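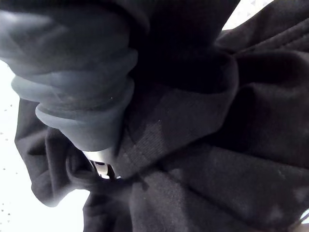

Ticket: No picture at 4K after AV receiver added
Product: Calholm R9 receiver, firmware 153
Opened: May 5, 2018
Status: Closed, workaround

Customer's report
Katlow media player connected to the receiver on input 2, receiver output to a Pagano 4K television. Both cables are Casier. With the player set to 1080p everything works. With the player set to 4K at 60 Hz the screen goes black for a few seconds, comes back, then goes black again. Sound keeps playing the whole time. Player connected straight to the television gives a steady 4K picture.

Support, first reply
Please check the input setting on the receiver. Go to Setup, Video, Input Signal and set input 2 to Enhanced. The factory setting is Standard, which will not pass 4K at 60 Hz with full color. The television has a similar setting for each of its own inputs, and it has to be on for the one the receiver is plugged into.

Customer
Input 2 was on Standard. Changed to Enhanced. Television was already on. Picture now holds for a minute or two and then drops out. Tried input 3 with the same setting, same result.

Support
Thanks. Which cable runs from the receiver to the television, and how long is it? Also, please turn everything off at the wall, wait 90 seconds, then start the television first, the receiver second and the player last.

Customer
Player to receiver is a short one, 3 feet. Receiver to television is 25 feet and goes through the wall. Did the restart in that order. No change. When I tested the player without the receiver I had moved it next to the television and used the short cable, so the long one was not part of that test.

Support
The long cable is now the likely cause. Two tests, please:
1. Move the receiver near the television and use short cables on both sides.
2. Put the long cable back and set the player to 4K at 30 Hz.

Customer
Test 1: steady for a full movie, no dropouts.
Test 2: steady, left it on overnight.
So the receiver is fine and the long cable can't carry the 60 Hz signal. Pulling a new one means opening the wall, and I won't get to that before November.

Support
Agreed. Until the cable is replaced, leave the player at 4K and 30 Hz, or use 60 Hz with color set to 4:2:0, which needs less bandwidth. Input 2 can stay on Enhanced. For the new run we suggest an active optical cable. These work in one direction only, so check the end marked Display before it goes into the wall.

Customer
4:2:0 at 60 Hz works, no dropouts after two evenings. Please close.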